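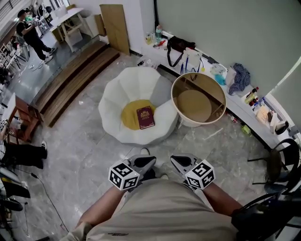

About the Vestolcombe Institute for Election Practice

The Vestolcombe Institute for Election Practice is an independent school for the people who run elections. It trains presiding officers, returning officers, counting staff, registration clerks and party agents, and it publishes guidance on the conduct of the vote from the opening of the register to the declaration of the result. The Institute does not support any party or candidate and takes no position on who should win an election.

Our History

The Institute was founded by Obaidul Pathirana, a former district returning officer, following a local council election in which three wards had to be polled a second time. The errors were ordinary ones. Result sheets had been signed in the wrong place, one station opened without its full supply of ballot papers, and the agents present at the count had been given two different versions of the rules on doubtful marks. Mr. Pathirana prepared a short course for the officials concerned and taught it himself in a borrowed hall in Umutby.

The course was repeated the next year at the request of neighboring districts. It has since grown into a permanent school with 11 members of teaching staff and a program that runs throughout the year. In the most recent training year, 2,339 officials completed at least one of our courses. Mr. Pathirana retired from teaching but remains President of the Institute and continues to chair the annual lecture held each March.

What We Teach

Instruction is arranged in 4 divisions.

Polling Operations
Layout of the polling station, custody of materials, identification of voters, assistance to voters with disabilities, management of lines, and the closing procedure. Every student in this division serves as presiding officer in a full practice poll before a certificate is issued.

Counting and Collation
Reconciliation of ballot papers, treatment of doubtful and rejected votes, completion of result forms, and the movement of results between the station, the ward and the district. Particular attention is given to the collation stage, where a correct count may still be entered incorrectly.

Voter Registration
Maintenance of the register, claims and objections, transfers between districts, removal of deceased voters, and the public display period.

Law and Disputes
The legal duties of election officials, the keeping of an incident log, the preservation of records, and the preparation of evidence for a tribunal. This division also offers a two-day course for party agents, who are taught alongside officials wherever numbers allow.

Courses last between one day and six weeks. Students who complete all four divisions may apply for the Vestolcombe Diploma in Election Practice. The Diploma is a professional award and is not equivalent to a university degree.

The Faltora Reading Room

The Faltora Reading Room holds the Institute's collection of election manuals, official notices, training materials and published tribunal decisions. It is open to enrolled students and, by written appointment, to researchers and members of the press. Materials may not be borrowed, but copies can be supplied where the law permits. The collection is strongest on local and municipal elections, a field in which printed records are often discarded within a few years of the poll.

The Gunawardena Bursary

The Institute awards 20 Gunawardena Bursaries each year to temporary polling staff who would otherwise be unable to meet the cost of training. The bursary covers tuition, course books and travel to Umutby. Applicants must have served in at least one election and must supply a letter from the officer under whom they worked. Former applicants may apply again.

Independence and Funding

The Institute is funded by course fees, by contracts with election authorities for the training of their staff, and by private gifts. Gifts are not accepted from political parties, from candidates, or from companies that supply ballot papers or voting equipment. A list of all donors is printed in the annual report.

Members of staff may not hold party office or stand for election while employed by the Institute, or for two years before their appointment. They are free to vote, as every citizen is, but they are asked not to campaign or to comment in public on the merits of candidates.

The Institute does not observe elections and does not certify results. Requests to do so are received in most election years and are declined. Staff may give expert evidence to a court or tribunal on matters of procedure – never on the question of who ought to have been returned – and any fee received for such evidence is paid to the bursary fund.

Leadership

Obaidul Pathirana, President
Founder of the Institute. Mr. Pathirana served as a returning officer at local and general elections and is the author of the Institute's handbook on the closing of the poll.

Pranab Jayasinghe, Director
Mr. Jayasinghe joined the Institute as a tutor in Counting and Collation and later led the Law and Disputes division. As Director he is responsible for the academic program, for appointments, and for relations with election authorities. He continues to teach the course on incident logs.

The Director reports to a Board of Governors of seven members, who serve without pay for a term of five years. Minutes of Board meetings are available on request.

Admissions and Visits

Applications for open courses should be made through the Admissions Office at least six weeks before the start of the course. Election authorities wishing to arrange training at their own premises should write to the Director, stating the number of staff, the date of the expected poll and the procedures under which it will be held. The Institute does not begin new contract training in the two weeks before polling day.

Visitors are received on weekdays by appointment. Complaints concerning the conduct of a particular election should be addressed to the responsible election authority and cannot be considered by the Institute.

Page last reviewed: 28/07/2025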